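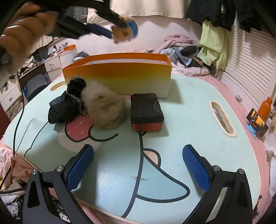 Can the small items from the table be put back into the long cardboard box together while the case is still shedding its black surface?

The case should be kept out of the box until the peeling patch has been dealt with. The fabric item and the furry ball may go back in once they have been brushed clean and the inside of the box has been wiped.

## Ticket 474: black flakes on stored items

**Opened:** Mar 7, 2019
**Service:** Household Storage Desk, Dumitrescu House
**Raised by:** Ovidiu Jitaru, resident
**Handled by:** Petrică Nistor
**Priority:** Ordinary
**Status:** Closed, with one item left to the resident

### Report as received

The resident reports that small dark specks have appeared on belongings kept in a long open-topped cardboard box. The items concerned are a crumpled black item of thin fabric with a frilly pale grey trim, a fluffy ball in creamy white and beige-brown, and a small case with rounded corners and a black top. The box has no lid. It is normally kept on a shelf beside the bed and is taken down to the mint-green folding table when something is needed from it.

The specks were first noticed on the pale part of the furry ball. The resident brushed them away by hand and found more the following evening. He asks whether the cause is the box, the shelf or one of the items, and whether anything has to be thrown away. He would prefer to keep everything.

He adds that the folding table has a printed top with thick dark outlines and asks whether the print could be coming off.

### Entry 1: first reply to the resident

Thank you for your report. Please leave the items out of the box for the time being and do not wash any of them. Washing before the source is known may work the specks further into the long fibres of the ball.

Please confirm the following when convenient:

- whether the specks are dry and lift off with a fingertip, or smear when pressed
- whether they are found on the floor of the box, and if so at which end
- whether the case is usually laid flat or stood on its edge
- whether anything was added to the box recently

The desk does not need to keep the items at any stage. All of the steps below can be carried out at the folding table, provided the legs are locked.

### Entry 2: resident's answers

The specks are dry, thin and slightly curled. They do not smear. Most were at the right-hand end of the box, where the case is kept, with a smaller number in the middle. The case is laid flat, usually with the fabric item pushed in on top of it to save space. Nothing has been added since October, when a roll of ribbon was put in and later taken out again.

The resident also states that the case has had a scuffed patch near one edge for a long while and that he had stopped noticing it.

### Entry 3: possible sources considered

**The table print.** The resident was asked to draw a clean white cloth slowly along one of the thick dark lines, then over the pink strawberry shape, pressing as firmly as he would when wiping up a spill. He reports that the cloth stayed clean in both places. The table is set aside as a source.

**The box.** The front of the box is coloured from orange through yellow to off-white, and the inside is white. Dark specks do not match any of these colours. The resident was asked to look along the rim for frayed edges and reports none. The box is set aside as a source, although it has been collecting what falls into it.

**The black fabric.** A worn fabric generally leaves threads or fluff. The specks described are flat and curled, which does not suit it. The resident shook the item over a sheet of white paper and reports that a few specks fell at first and that none fell on the second and third shake. The item was carrying specks from somewhere else.

**The case.** The black top is creased and is peeling near the right edge. The resident pressed a short strip of low-tack paper tape lightly beside the patch, then on the patch itself. The first strip came away clean. The second came away with flakes of the same kind as those found in the box.

The case is recorded as the source.

### Entry 4: instructions issued

The resident was asked to work in the order given, with the box emptied completely before anything is cleaned.

1. Spread a plain sheet of white paper on the table and place the case on it. Leave the other items well to one side.
2. Trim only those flakes that already stand away from the surface, using small scissors held flat. Do not pull at them. A flake that resists is to be left.
3. Wipe the rest of the top with a barely damp cloth. The reddish-orange lower rim may be wiped with the same cloth and dried straight afterwards.
4. Fold the paper inwards over the trimmings and put it in the bin before moving on.
5. Shake out the black fabric item over a fresh sheet. Open the loop at its upper end so that specks caught in the folds can drop out. Go over the trim with a soft brush, following the direction of the frill.
6. Tease out the furry ball with the fingers, a small section at a time, and lift specks out with the soft brush. Sticky rollers are not advised for long wispy fibres, as they pull them out.
7. Turn the box upside down over the bin and tap the base. Wipe the inside with a dry cloth, including the corners at the end where the case was kept.
8. Leave the box open for 60 minutes before refilling it.

A Cisier soft brush may be borrowed from the desk against a signature. Any clean, soft brush of similar size will serve.

### Entry 5: resident's progress

Steps 1 to 7 were carried out in one evening. The resident reports that the furry ball took the longest and that he stopped after six sections and finished the next day. Step 8 was extended overnight for reasons of convenience.

He notes two points for the record. First, the scissors in the drawer were too large, and he used nail scissors. Secondly, the trimmed patch now has a firm edge but looks larger than before. He asks whether it can be coloured in with a marker pen.

### Entry 6: reply on the use of marker pen

Marker pen is not advised. The ink may transfer to the creamy white part of the ball if the two are ever stored together again, and the present fault would then be replaced by one that is harder to remove. The patch may be left as it is. Should the resident wish to cover it, a thin fabric sleeve that closes at one end will hold any further flakes and can be turned inside out and shaken when needed.

The resident asked whether a sleeve from the Zodik range kept in the stationery cupboard would be suitable. It would, in the smaller size. The larger size allows the case to slide about, and the rubbing would bring on more peeling.

### Entry 7: arrangement of the box

The following arrangement was agreed. It is recorded in case the ticket has to be reopened.

- The case goes in its sleeve, at the right-hand end, with nothing resting on top of it.
- A piece of plain card is stood upright next to it as a divider. The card should reach the rim of the box and fit without being forced.
- The furry ball goes in the middle, where the sides do not press on it.
- The black fabric item goes at the left-hand end, laid in without tight folding, with the trim uppermost.

Until the sleeve is ready, the case is to stay on the shelf beside the box. The resident was reminded that a box without a lid will take in dust whatever is kept in it. A cloth laid across the top is sufficient.

### Entry 8: check after refilling

The resident laid a fresh sheet of white paper in the bottom of the box and used it in the ordinary way, with the case kept outside. On lifting out the paper he reported no dark specks. There was a small amount of pale fluff in the middle, which is consistent with the ball and needs no action.

The sleeve has been issued. The resident has asked to keep the white paper in place as a lining, and the desk has no objection. Ordinary paper of up to 100 grams per square metre will fold neatly into the corners.

### Cost and materials

No charge applies. The sleeve was taken from existing stock and the brush has been returned. The offcut of card used as a divider came from a Skoklow parcel and would otherwise have gone to recycling.

### Closing note

Cause: peeling surface on the small black-topped case, made worse by the weight of other items pressed on it. Nothing had to be thrown away. The table and the box were found sound and may be used as before.

Left to the resident: fit the sleeve, place the case behind the divider, and look at the paper lining when the shelf is next dusted. If flakes are found on the far side of the divider, please reply under the same ticket number and say whether the sleeve was closed at the time.

Petrică Nistor
Household Storage Desk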